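Incidencia 1857
Asunto: Puerta izquierda del aparador Kesberg no cierra y roza abajo
Producto: aparador Kesberg, acabado marrón oscuro, dos puertas y un cajón
Abierta por: Ifeoma Chukwu
Atendida por: Vikas Kushwaha, servicio posventa de Dimeneck
Estado: cerrada

Ifeoma Chukwu, lunes, 9:12
Buenos días. Compramos el aparador en la tienda de la calle Ogunleye y lo montamos en casa siguiendo las instrucciones. Los primeros días las puertas iban bien. Desde que lo cambiamos de pared, la izquierda no llega a cerrar. Se queda abierta un dedo y, si la empujo, vuelve sola. Además roza con algo en la parte de abajo, se oye al moverla despacio.

La derecha cierra, aunque me parece que queda un poco más alta que la otra. El cajón funciona sin problema.

Ya he apretado los tornillos de las bisagras con un destornillador manual. No ha cambiado nada.

Vikas Kushwaha, lunes, 11:40
Buenos días, Ifeoma. Gracias por los datos. Necesito saber lo siguiente antes de pedir ninguna pieza:

- Si el suelo donde está ahora es el mismo que en la pared anterior.
- Si el mueble cojea al apoyar la mano en una esquina.
- Si hay algo guardado dentro que toque la puerta al cerrar.
- Una foto del mueble con las dos puertas abiertas, tomada de frente.

Por favor, no apriete más los tornillos de las bisagras. Si se pasan de rosca hay que rellenar el agujero y la reparación se alarga.

Ifeoma Chukwu, lunes, 18:25
El suelo es el mismo en toda la habitación, pero la casa es antigua y hay zonas hundidas. Cojea un poco, sí, en diagonal. He sacado todo lo que había abajo (manteles y una sopera) y la puerta sigue igual, así que no es por el contenido. Adjunto la foto.

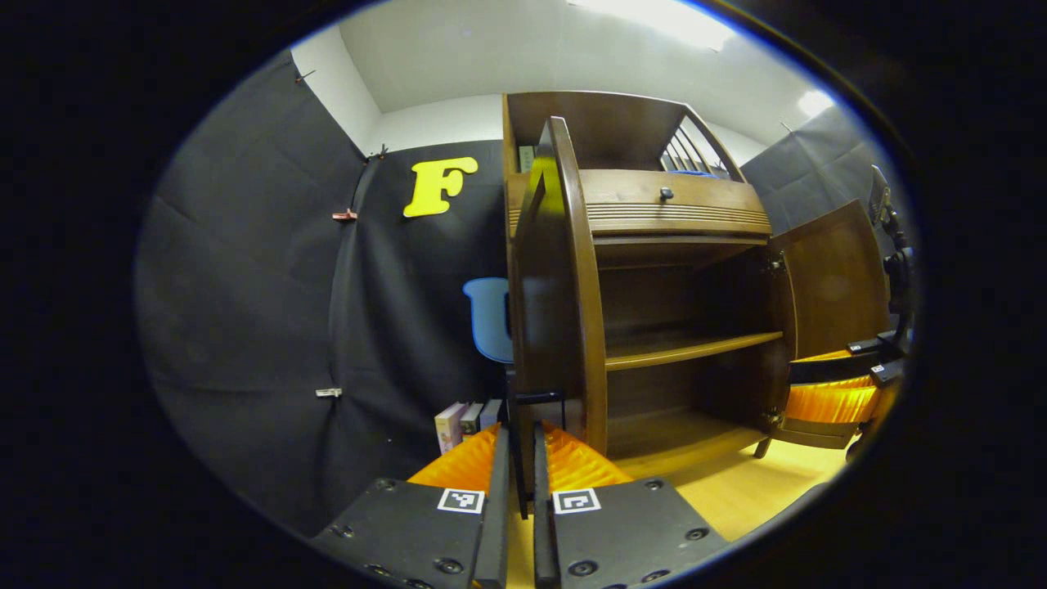 Vikas Kushwaha, martes, 8:50
El armazón de este modelo es lo primero que reviso cuando una puerta deja de cerrar después de un traslado. Si una de las patas queda más baja, la caja se tuerce unos milímetros y las puertas dejan de estar paralelas, aunque las bisagras estén bien puestas. En su foto se ven las dos bisagras metálicas de la puerta derecha, y también la balda del compartimento, que va en horizontal de lado a lado. Las bisagras de la izquierda no las puedo valorar desde ese ángulo. Le pido también que aparte los tres libros que tiene de pie en el suelo, a la izquierda de la base, para poder trabajar en ese lado sin tropezar con ellos.

Pasos a seguir, en este orden:

1. Vacíe también el cajón y la parte alta abierta, la de los barrotes.
2. Ponga un nivel sobre la tapa, primero a lo ancho y luego de delante atrás. Apunte hacia qué lado se va la burbuja.
3. Levante la esquina baja entre dos personas y ponga debajo de la pata una cuña fina. Puede usar las de fieltro duro Bellow que vienen en la bolsa de accesorios.
4. Vuelva a medir con el nivel.
5. Cierre las dos puertas y compruebe si la izquierda sigue volviendo.

No toque las bisagras hasta que la burbuja esté centrada. Si las regula con el mueble torcido, habrá que regularlas otra vez después.

Ifeoma Chukwu, martes, 20:03
Hecho hasta el paso 4. A lo ancho, la burbuja se iba a la derecha, o sea que el lado bajo es el izquierdo. De delante atrás estaba bien. Con una cuña mejoró algo y con dos quedó centrada.

La puerta ya no vuelve sola, pero sigue rozando abajo al final del recorrido. He pasado un papel entre la puerta y el borde inferior: entra bien por el lado de la bisagra y se atasca en el otro extremo.

No encuentro la hoja de las bisagras. En el manual que tengo se salta de la página 17 a la 19.

Vikas Kushwaha, miércoles, 9:15
Lo del papel ayuda mucho. La puerta está caída por el lado contrario a las bisagras. Se corrige así:

Abra la puerta del todo y pida a alguien que la sujete por debajo. Afloje media vuelta los dos tornillos de la bisagra superior - solo media vuelta, sin sacarlos. Suba la puerta con la mano hasta que el papel pase por todo el borde y apriete en esa posición. La bisagra inferior no debería necesitar ajuste.

Si al apretar nota que un tornillo gira sin agarrar, pare y escríbame. Tenemos en almacén el tornillo de recambio, referencia 43, algo más largo que el original.

Le envío por correo la hoja que falta del manual. He avisado a quien prepara las bolsas de documentación para que revise esa tirada.

Ifeoma Chukwu, jueves, 19:30
Ajustada. Uno de los tornillos de arriba giraba al principio sin hacer fuerza, pero acabó agarrando. La puerta cierra y el papel pasa por todo el borde. Queda una marca del roce en el canto, pequeña, en el barniz. ¿Se puede tapar con algo?

Vikas Kushwaha, viernes, 10:05
Para el canto sirve una cera de retoque en marrón oscuro. Aplique poca cantidad con el dedo, espere unos minutos y pase un paño seco. Pruebe antes en la cara interior de la puerta para comprobar el tono.

Le mando de todas formas dos tornillos de la referencia 43, sin coste, por si el que patinaba vuelve a aflojarse. Deje las cuñas puestas. Si cambia otra vez el mueble de sitio, repita la medición con el nivel antes de volver a llenarlo.

Ifeoma Chukwu, viernes, 13:47
Recibida la hoja por correo. Por mi parte pueden cerrar la incidencia. Gracias.

Nota interna (V. Kushwaha): causa, desnivel del suelo en el lado izquierdo más puerta descolgada. Resuelto con dos cuñas y ajuste de la bisagra superior. Sin visita técnica. Envío de tornillos registrado. Pendiente de respuesta sobre la página que falta en el manual.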